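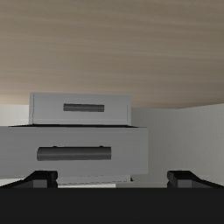
The drawer unit in the simulator, from the gripper's side, with the middle drawer looking well forward of the one over it.

I got to the Celus workshop in Pristport with wet shoes and a bag of donuts, and was inside for all of a minute before somebody handed me a hex key and asked me to hold a bracket. So much for taking notes! The open day was on 26th January and I'd been looking forward to it since before the holidays, mostly on account of one bench at the back where Bogdan Chmielewska has been building an arm that is supposed to open drawers.

The arm is called Brumard. It's a home build in every sense: it started in Bogdan's spare bedroom, moved to Celus when the bedroom floor turned out to be too springy to calibrate anything on, and is now bolted to a workbench that weighs more than my car (okay, it felt like it when we had to shift it a few inches to get at an outlet). The joints are printed, the base plate was cut on the shop's own router, and the motors came from Bakalis in one big order that the members split between them. Bogdan's share of the motors came to 320 dollars. He'd budgeted for less, and then the first wrist cracked and he had to buy another one of the small ones anyway.

I had expected to spend the day looking at hardware, and I did spend plenty of it that way, but the part I keep telling people about is the simulator. There's an old desktop under the bench with its side panel off, and on it is a plain gray drawer unit under a wood-grain top, with dark bar handles across the fronts. The view is from the gripper, so you have the two black fingers sticking up at the bottom of the screen and the drawers beyond them. You get used to it surprisingly fast. After ten minutes I was tilting my head to see around the fingers, which does nothing at all, obviously.

Bogdan runs his pulls in there before the real arm goes anywhere near real furniture. A run puts the arm somewhere in front of the unit and lets it try for a handle, over and over. The last batch before the open day was 3,000 tries, left going overnight, and then he changed how the fingers close and ran another 3,000 to compare. He had the two sets of results side by side in a spreadsheet and we went down it together for far too long while the coffee went cold. I'm not going to pretend I followed every column. What I did follow is that the bad tries bunch up: the arm comes in a little low, a finger catches the edge of a drawer front, and from there it can't recover. He used to think his grip was too weak. Now he's working on the approach and leaving the grip alone.

Two things he told me about the setup that I want to remember for my own build:

Start with the handle off to one side. His early runs always had it dead center between the fingers, and the arm got very good at that and useless at everything else. Now he shifts the unit around between tries, so some of the time the handle is well over to the left and the arm has to go find it.

Leave some drawers part way out. A kitchen never has everything neatly shut, and a drawer that is already forward hides a lot of what's under it. The arm needs to meet that early on.

Then we went over to the real thing, which was the loud part. The practice cabinet at the shop is a battered old dresser from somebody's garage, nothing like the tidy one on the screen, and its bottom drawer sticks. The first pull I saw was lovely. Brumard came in level, closed on the handle, leaned back and out came the drawer, and everybody clapped, me included. The second pull took the handle clean off! It made a noise like a cork and went under the laser cutter, and we were down on the floor with flashlights for a good while. Bogdan was delighted. He'd been saying for weeks that the pull was too hard and the others hadn't believed him.

He turned the motor limit down, screwed the handle back on with longer screws, and it went again with no trouble on the upper drawers. The sticky one stayed shut all afternoon. Someone suggested candle wax on the runners, someone else said that was cheating, and that argument was still going when I went to get more donuts.

A few practical bits if you're thinking of going. Celus is up the outside stairs behind the tile shop, and the sign is on the wrong door, so keep walking. Parking is hopeless near the front but fine by the water. Membership is 52 dollars a month and covers the printers and the router, though you bring your own filament. You can come by and watch without joining on open days, and people are happy to stop what they're doing and talk. Wear shoes with closed toes, they do check. If you bring kids, the bench with the little wheeled robots is the one they'll want, and there's a low table there for them to drive on.

I asked Bogdan if he'd share the simulated drawer setup and he said yes, once he's cleaned up the folder, and he wants to add a cabinet door before he does. The arm can't do a hinge yet. It keeps trying to pull the door straight out like a drawer, and on screen this looks very determined and a bit sad. His plan is to have doors going by the next open day in May, so I've already put in for the day off work.

I came home with one spare motor mount (he'd printed too many), sawdust all down my coat and a page of measurements for a base plate. My own arm has been in a box under the stairs since last summer. It's on the kitchen table now and I've ordered the bearings.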